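3.2 Listing data and asking-price model

The listing records were supplied by Brirnis, a regional listing service, and cover single-family homes offered for sale in two towns, Flurerby and Clostlow. After removing duplicates, auctions and homes without a recorded floor area, 1,747 listings remained. Of these, 481 were in Clostlow and the rest were in Flurerby. Each record holds the asking price, the floor area, the number of bedrooms and bathrooms, the lot size, the year built and the free text written by the agent. 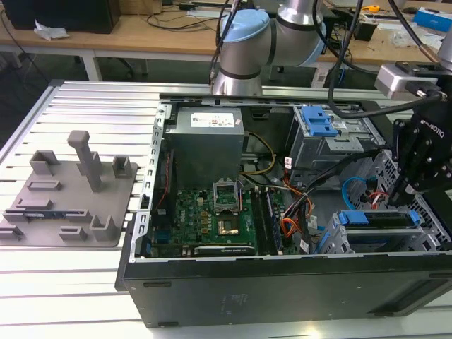

Figure 4

We took the log of the asking price as the outcome and fitted a linear model with neighborhood effects. Floor area and lot size also enter in logs. Year built was grouped by decade, as the two towns have many homes from the same few building periods and the exact year added little. Homes listed more than once during the study period were kept only at their first asking price, so later price cuts play no part in the estimates.

The free text was coded by hand. Myklebust and Kemeys each read all the listings and marked whether the agent mentioned a pool, a remodeled kitchen, a finished basement, a garage or a separate room for work or hobbies. They disagreed on 168 listings, most of them over the last item. Phrases such as "bonus room" and "flex space" were the main source of trouble – some agents use them for a real fourth bedroom, others for a wide landing. Disagreements were settled by going back to the floor plan where one was on file. Where none was on file, the item was coded as absent.
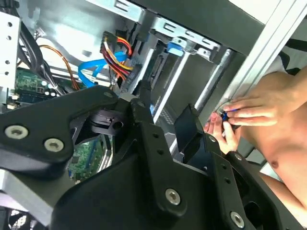 The separate room deserves a closer look, as its estimated effect differs between the towns. In Flurerby it is small and positive once floor area is held fixed. In Clostlow it is close to zero, and it turns negative in the Moen neighborhood, where the extra room usually comes at the cost of a bedroom. Agents rarely say what the room could be used for. A buyer who wants somewhere to leave a computer open and work on small parts by hand, as in the second panel of Figure 4, needs good light and a door that shuts more than extra square feet, and neither of these is recorded by Brirnis. We therefore treat the room variable as a rough marker only and do not read its coefficient as the value of a workroom.

Two further limits apply. Asking prices are not sale prices, and we had no access to closing records for Clostlow. Also, seven agents wrote a large share of the listings, and each has a settled way of describing a house. Standard errors are clustered by agent for this reason. Adding agent effects to the model made the pool estimate smaller and left the garage estimate almost unchanged.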